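Speaker notes: Wiping Down a Table You Do Not Own
Facilities and Shared Spaces afternoon, Hirnwood, December 2023
Slot is 27 minutes including questions. Talk slower than last time.

OPENING

Say hello, thank Signe Egilsson for the introduction, don't mention the parking.

Ask who in the room has a cleaning rota at work. Wait for hands. Ask who has read it. Wait for fewer hands. Move on before anyone gets defensive.

My subject is the shared table. You have met it. It has a lamp, a plant or some flowers, a couple of cups and a strong sense of being somebody else's responsibility. At Gendham we ran desk space over two floors for years, and I have strong feelings about tables that I did not have when I took the job.

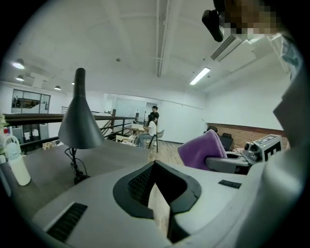 The first thing we got wrong was writing instructions. I wrote them. They ran to 800 words and included the phrase "surface-appropriate cloth." Kamrul Wanigasekara printed them out and taped them inside a cupboard door, where they did no harm to anyone.

(Pause for laugh. If no laugh, carry on as though none was expected.)

What people do with a long instruction is wipe the part of the table that is easy to reach. Picture a clean oval in the middle, with a coastline. Everything that stands on the table gets wiped around, so the lamp lives on a little island of its own dust, and the cups leave their rings, and the flowers drop bits and get forgiven because they're flowers.

THE MIDDLE BIT (keep this moving)

Our new version fits on a card. Read it out, deadpan:

Take everything off, or move it all to one end.
Wipe the bare end.
Move it all back the other way.
Wipe the other end.
Put things where they were, or where they should have been.

Five lines. Took us until July to agree on them. The argument was over line one. A lamp has a cord, the cord goes somewhere, and people would sooner clean a ceiling than unplug a lamp. Some will lay the lamp down and wipe past it, and I've made my peace with that as long as it gets stood up again afterward.

Gloves: provide them, in more than one size. Put them next to the cloths. We kept ours in a drawer across the room for a year, and I could have told you how many pairs we used in that year without taking off my shoes.

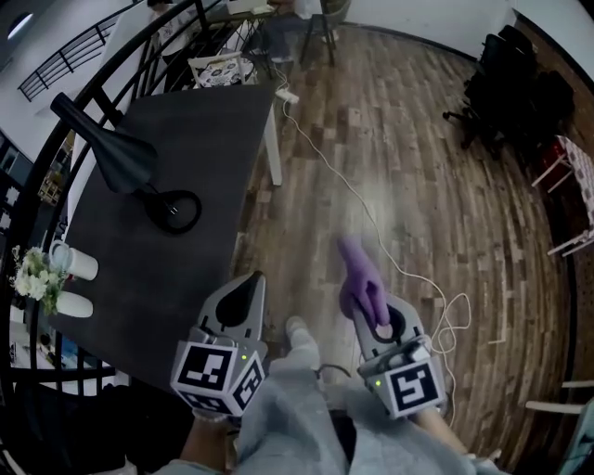 Meinrad Leitner wrote back after the trial run that he'd happily wipe any table in the building, but he would not be the one to decide whether a cold cup of coffee was finished. He asked for a rule.

So there's a rule. A cup with anything in it stays for the afternoon. After that it goes to the sink, and its owner may grieve in private. I was told at Plidodwood that this is harsh. Plidodwood, I should say, has a fridge I would not open without a witness.

Flowers get the same treatment with a bit more ceremony. Fresh water when the table is wiped. When they go brown, out. No one will volunteer that they've gone brown. Pick a person.

TOWELS

Slow down here, this is the part people write to me about.

One towel for drying hands, a different one for drying tables, and they have to be different colors or you're kidding yourself. Labels wash off. "The older one" is not a system. At Khondokar they had both in the same shade of white and everyone was very sure which was which, and no two people agreed.
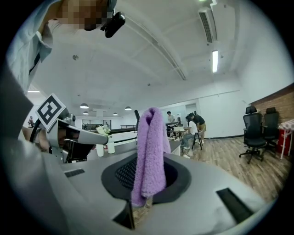
Hang it open, too. A fluffy towel left in a wad stays damp, and then it smells, and then somebody buys a scented spray and you have two problems. One hook per towel. The hook should be lower than you think.

IF THERE'S TIME

The spray bottle story. Skip if Tanvir Uddin is in the audience.

QUESTIONS

Someone will ask about keyboards. I don't do keyboards.

Cards are on the chair by the door, 63 of them, please take one each. Lerato Botha has the file if you want to print your own, and she'd like the spare extension cord back.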